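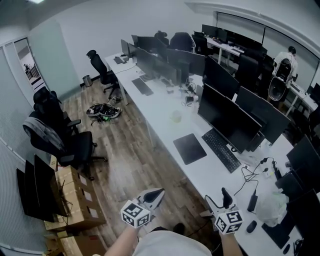
Office, desk end by the monitor.

Dec 29, 2024. Skuvedgate lot, trade-in intake.

Grey hatchback in on trade, one owner. Pulled all wheels. Front pads at 2 mm, rotors lipped, both to be replaced. Rears serviceable. Tires are the winter set; the summers went on in July according to the owner's receipts and are in the trunk, labelled by corner.

Oil drained, nearly 4000 km on it, colour normal, no metal on the plug. New filter fitted. Crush washer was reused at the last change and had started to weep, so replaced that too.

Battery read 855 CCA on the Pliltix tester, then dropped out on the second try. Clamp lead suspect. Retest with the Lunska unit before anyone writes the number on the sheet.

Block heater cord: insulation split near the grille. Taped off and tagged, do not plug in. Ordered a cord from Hung, no ship date given.

Pak-hei Pan to do the road test once the rotors are on. Listen for the right front bearing above 80; I had a faint hum on the hoist but could not place it.

Still open: cabin filter, rear wiper, second key fob. Detailing after the bearing is settled.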